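**To:** Iddrisu Abubakari, Jarnska Fund
**From:** Aba Laryea, Iven project, Appiah Lab
**Period:** through the end of September

Iddrisu, you asked for the short version first. Iven ran 739 logged trials this period, the grasping work is ahead of plan, and on a Saturday one of the arms moved when it had been told to stay put. Anwara Gamage was standing beside it at the time. She wasn't hurt. Most of this report concerns that third item, and I've kept the good news brief so you don't think I'm hiding the rest behind it.

## Grasping and approach

The approach planner now picks its own angle for objects with an awkward front, which for our purposes means cable glands, knobs and anything else that sticks out where a finger would like to go. In the spring version we gave the planner the angle by hand and called it autonomy in the slides. That has been corrected, both in the code and in the slides.

The wrist view does most of the work in the last stretch of the approach. Glossy plastic is still the hardest surface for it, and overhead glare on a pale lid can wipe out the edge the planner wants to follow. Olumide Effiong rewrote the edge finder to prefer the seam between lid and base, with the gland as a second landmark.
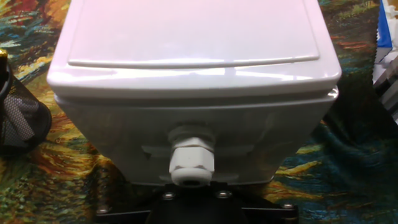 *Wrist view of the enclosure, with the gland in the base and glare across the front of the lid.*

The new edge finder holds on to the seam through most of the glare. It loses it when the wrist tilts back too far, and then it goes looking for another straight line and tends to find one on the bracket. Olumide has a fix in review. It adds a small delay at the start of each approach, and he'd like it noted that he considers the delay ugly.

## The incident

Late on the Saturday afternoon, the gripper arm went into a protective stop during an approach to a small package. Protective stops are routine. The arm feels more force than it expected, freezes, and waits for somebody to press resume. Anwara checked the screen, saw the stop, and reached in to nudge the package back toward its start position.

While her hand was over the cloth, the arm resumed by itself. It traveled a short way toward its old target at reduced speed, touched the back of her wrist, felt the contact, and stopped again. She pressed the emergency stop with her other hand, then wrote down the time (4:40 p.m.) on the back of a parts receipt. The receipt is now our incident form, stapled to the official one.

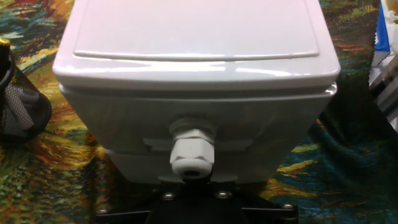

We shut the cell down for the rest of the weekend and pulled the logs before anyone could have a theory. This was a good decision, as all of the theories were wrong. Mine was a loose connector. Darren Sowerby's was a worn resume button, and he had already taken the button apart by the time the logs had copied.

The cause was ours. Our trial software has a retry feature, added in the summer, which restarts a trial if the camera stream drops for longer than a set time. The restart routine clears "stale" faults so that the next trial can begin clean. It counted the protective stop as stale. The camera stream happened to hiccup while Anwara was reaching in, the retry kicked in, and the software cleared the stop on her behalf. The arm did exactly what it was told, by a piece of code that had no business telling it anything.

I reviewed that code. The line that clears the fault has a comment above it reading "probably fine." The comment is mine.

## Why the hardware let it through

A software mistake should have ended at the safety controller, and it didn't. When Conusik installed the controller, the resume input was set to accept a command from either the physical button or the network. We asked for that ourselves, so that we could run from the desk. Their installer queried it in writing. We replied in writing that we understood the risk, and I've attached the exchange as Appendix B, where it makes for humbling reading.

The risk assessment also treats each arm as a separate machine. In practice the two share a work surface, and a person reaching for an object on the cloth is within range of the gripper whichever side they come from. The assessment has a tidy drawing with a line down the middle. The arms have never been shown the drawing. 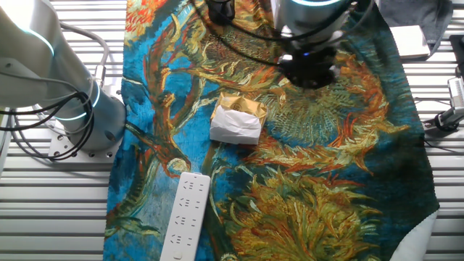

## What we've changed

- The network resume is disabled at the controller. A stop is now cleared by hand, at the button, by a person who has looked.
- The retry feature is gone. If the camera stream drops, the trial is marked lost and everyone gets on with their day.
- Both arms now stop together.
- Reaching in requires the emergency stop first. It's slower and everyone grumbles, me included.
- Darren put the button back together. It was fine.

We retested by forcing protective stops at different points in the approach and then dropping the camera stream on purpose. The arm stayed where it was every time. Anwara ran the tests herself with a foam block on a broom handle standing in for her hand, and declined my offer to take a turn.

## Effect on the work

We threw out 91 trials from the total above. In each of those the retry feature had fired at least once, so we can't say which attempt the recorded result belongs to. None of them involved a person in the cell, as far as the logs and our memories agree. The remaining trials stand, and Olumide is rerunning the success rates without the discarded ones before we quote any figure to you.

The package task was hit hardest. It was the newest of the tasks, had the most stream drops, and shares its stretch of cloth with everything else we put in the gripper's way.

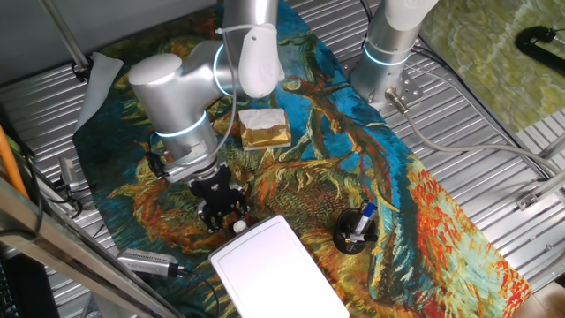
Clutter trials will restart once the revised risk assessment is signed, this time with both arms treated as one machine. Conusik is sending a reviewer who had no part in the original install. I expect the whole business to cost us 3 weeks, most of it waiting for signatures, and I'm not asking for extra money to cover it. The reviewer's fee comes out of the travel line, so there will be no conference trip for me this year, which Darren feels is proportionate.

## Decisions we need from you

1. Approval to move the reviewer's fee from travel to equipment safety.
2. Agreement that the clutter milestone slips by the 3 weeks above. The single-object milestone stays where it is.

Anwara has asked that the incident write-up go to your other grantees who run arms from a desk. I've said yes on behalf of the lab, comment and all. If Jarnska would prefer to circulate it under its own cover, let me know and I'll send the editable file.

Appendices: A, logs for the afternoon; B, correspondence with Conusik; C, the receipt.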